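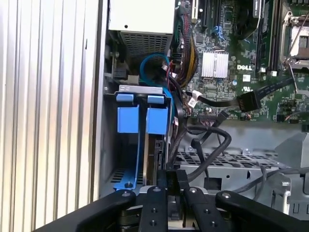 **Course handouts / Unit 6: Perception to motion**

# Planning a reach inside a cluttered case

March 20, 2019

Read this before the lab. It covers the wrist camera, the scene model, the planner and the contact controller, in the order the Pimari software runs them. The bench task is reaching into an open desktop computer and making contact with a chosen part near the drive cage. Bring your calibration file from February. If you recalibrated after that, bring the newer one and delete the old one from your folder.

## 1. What the wrist camera gives you

The camera moves with the gripper. Every image is therefore taken from a different place, and a pixel means nothing in base coordinates until you know where the wrist was when the image was captured. Pimari stamps each image with the joint angles. Use the stamped angles and leave the live ones alone. In the last round of labs, the most common bug was a transform looked up at the time of processing.

The chain is:

```
base -> wrist (from joint angles)
wrist -> camera (from calibration, fixed)
camera -> part (from the detector)
```

Multiply in that order. If your part pose swings when the wrist rotates and the part has not moved, the second transform is wrong. If it lags and then catches up, the time stamps are wrong.

The gripper's own links show up along the bottom of the view. They need to be masked before anything else runs. A fixed mask will do only if the gripper opening stays the same. Once the fingers move, the links sweep through different pixels, so we draw the mask from the gripper model at the current opening and grow it by a small margin. Too small a margin leaves bits of black link in the point cloud, and the planner then reports that the robot is in collision with itself at the start. Too large a margin hides the part you are reaching for.

## 2. Surfaces that cause trouble

The inside of a computer is a hard place for a depth sensor. Expect the following:

- **Ribbed or shiny metal.** The grooved silver side panel gives bright and gray stripes. Stereo matching can lock onto the wrong groove and place the panel too near or too far. Fit one plane to the whole panel and throw out the single-point depths.
- **Vent grids.** Both the power supply and the perforated chassis panel have them. Some rays pass through the holes and return a depth behind the sheet. Treat a vent grid as solid.
- **Cables.** These are thin, curved and often black. The detector finds the blue SATA cable easily and misses parts of the black ones.
- **Heatsink fins.** They are parallel and closely spaced, like the side panel, and fail in the same way.

Color is useful here, within limits. The blue drive carrier handles stand out against the gray metal, so the segmenter uses them as a landmark for the cage. Two handles side by side can be swapped by the tracker between frames. The fix is to track the pair as one object and assign left and right afterward, in the cage frame. Do not assign them by image position, which changes when the wrist rolls. The blue cable also passes the color test, so add a shape test.

## 3. The scene model

Pimari keeps three kinds of object:

| Kind | Used for | May be touched |
|---|---|---|
| Rigid | case walls, cage, brackets | no |
| Keep-out | motherboard, memory slots, processor socket | never |
| Soft | cables, ribbon | light contact only |

Keep-out volumes are boxes padded on all sides. Put one box over the whole board. Several students have tried to box each component separately, and the planner found gaps between the boxes and sent a finger into them.

Soft objects are stored as chains of short capsules. A cable loop that hangs in front of the cage gets a cost and is not treated as a wall. If you mark every cable as rigid, there is often no path at all. The cost weight is set in the task file:

```
scene:
 board_keepout: true
 cable_cost: 46
 contact_target: cage_part
planner:
 max_samples: 600
 seed: 161
```

Leave the seed alone until your code works. With a fixed seed, a failed plan fails the same way each time and you can find the reason. Change it to 201 for your second set of runs and compare the two.

## 4. Planning the approach

We split the motion in two. The first part goes from the home pose to a point above the opening, and any sampling planner can handle it. The second part is a straight line along the approach axis down to just short of the target. It is solved in Cartesian space, and each step is checked for collision.

Check the linkage as well as the fingertips. The outer arms of this gripper spread to the left and right of the finger, and they are what hits the case first. The collision model named `gusier_full` includes them. The model named `gusier_tips` does not and is there only for the open-table exercises. Loading the wrong one gives plans that look fine on screen.

If the straight line fails, do these in order:

1. Rotate the approach about its own axis in small steps.
2. Tilt the approach away from the nearest wall.
3. Move the start point.
4. Stop and take another view.

Do not lower the padding on the board to get a plan through.

## 5. Contact

Vision stops being useful near the target. The finger hides the place it is about to touch, and the last good pose estimate gets older with every step. At the handoff point the controller freezes the target pose and switches from position control to a guarded move. The arm then advances slowly along the approach axis until the measured force crosses the threshold or the travel limit is reached.

Both exits must be handled in your code. Reaching the travel limit with no contact means the target was not where you thought, and the arm should back out along the same line. A force reading before the expected depth usually means a cable or a bracket. Back out in that case too, and log the depth.

Subtract gripper weight from the force reading at the handoff pose. Doing it at home gives an offset that depends on wrist tilt.

## 6. Logging and what to hand in

Record with the Shearer tool. Turn on images, joint angles, force and the planner's own messages. Do not turn on the raw point cloud, which fills the disk on the Brosudgate machines.

Hand in:

- the task file
- one log from each seed
- a plot of force against travel for one guarded move, with the handoff point marked
- a short paragraph on one failed plan and what blocked it

Problems for next session: write the capsule chain for a cable that leaves the camera view and comes back in. Then work out how long a frozen target pose stays good if the case can slide on the bench, and state what you assumed about the sliding speed.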